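Comparing Storage Assignment Rules for a Small Spare Parts Warehouse

Project report, second semester

1. Background

Fultent distributes spare parts for agricultural pumps from a single warehouse in Horkik. The stock list supplied to us in February contains 1,256 part numbers. Parts are stored wherever a shelf was free when they first arrived, and the location is then kept in a spreadsheet. Pickers work from a printed list sorted by part number, so consecutive lines can be at opposite ends of the building.

The aim of the project was to compare three assignment rules by total walking distance: the present layout, a class-based layout (ABC), and a layout that also places parts near each other when they are often ordered together.

2. Floor model

The warehouse floor was modeled as a grid of rectangular cells. Each cell is either shelf, aisle or dock. Distance between two cells is the shortest path through aisle cells, computed once and stored in a table. Shelf height was ignored, which favors the present layout slightly, as several slow parts are kept at floor level.

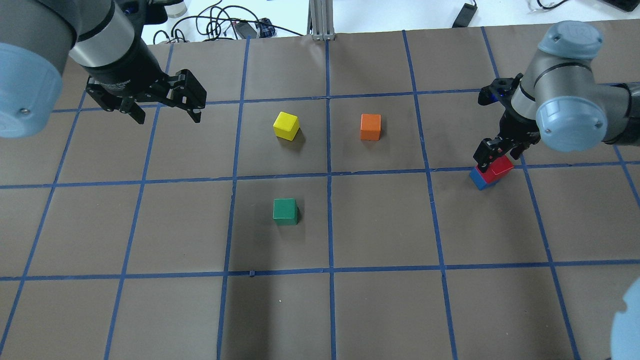 Pawłowska objected at the interim review that a grid with equal cells hides the cost of turning at the ends of the aisles, and that a cart with a full load takes much longer to turn than to go straight. We added a fixed penalty for each change of direction. It changed the totals but did not change the order of the three rules.

3. Order data

The company provided 300 orders. Orders with one line were kept, as they still require a trip from the dock and back. Returned orders were removed. The remaining set was split by time, the earlier part being used to build the layouts and the later part to test them.

4. Method

For the class-based layout, parts were ranked by number of picks and divided into classes A, B and C. Class A was limited to the 40 cells closest to the dock. Within a class, parts were placed at random and the result averaged over 300 runs.

The third layout started from the class-based one. Pairs of parts were swapped if the swap shortened the total distance on the earlier orders, and the search stopped when no swap inside a class gave an improvement.
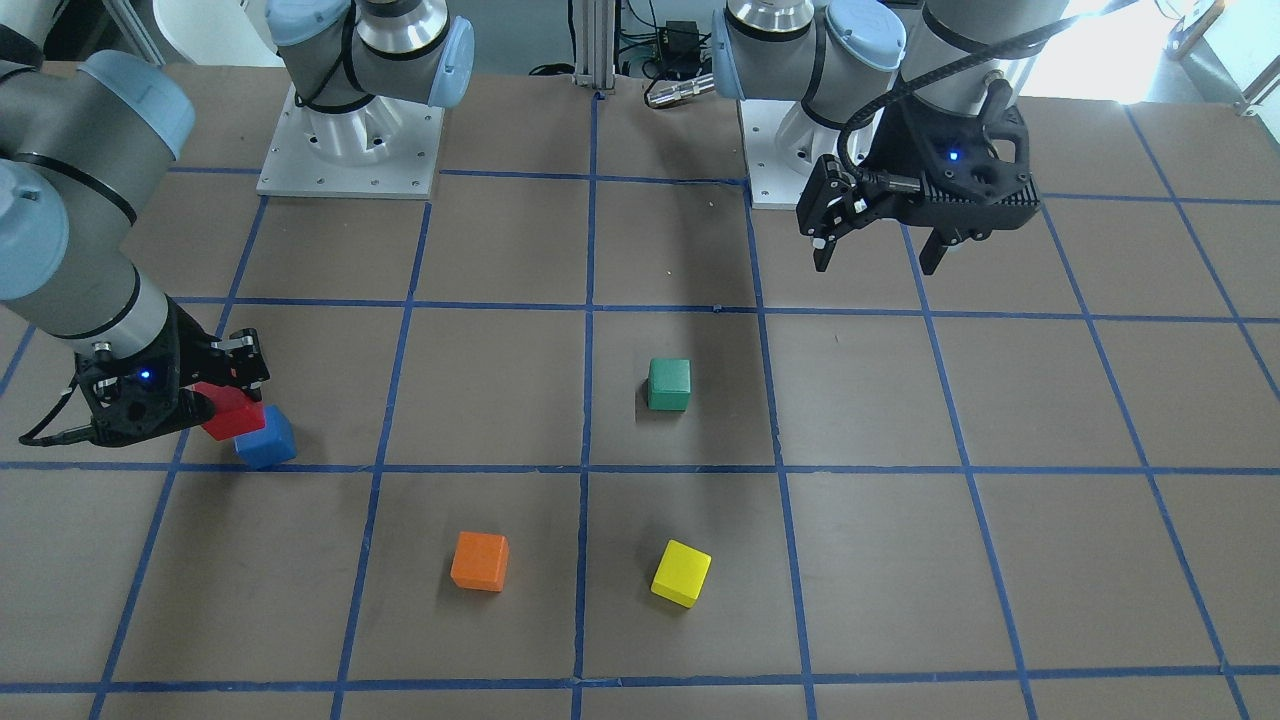

Swaps between classes were not allowed. Tests with free swaps ran for nearly the whole night and gave layouts that fitted the earlier orders closely but performed worse on the later ones.

5. Results

Both new layouts gave shorter total distances than the present one. Most of the reduction came from moving class A parts toward the dock. The additional gain from swapping was small and disappeared for orders with one or two lines. It was largest for seal kits and the bolts sold with them, which are now stored in separate aisles.

Sorting the pick list by location, with no parts moved, was tested as a fourth case using the Zola routing script from the course. It recovered a large share of the same saving and requires only a change to the spreadsheet export.

6. Limitations

Seasonal demand is not represented, because the order data cover the winter only. Congestion between pickers was left out. The cost of relocating stock was not estimated, and Fultent would need this figure before choosing between the class-based layout and the sorted pick list.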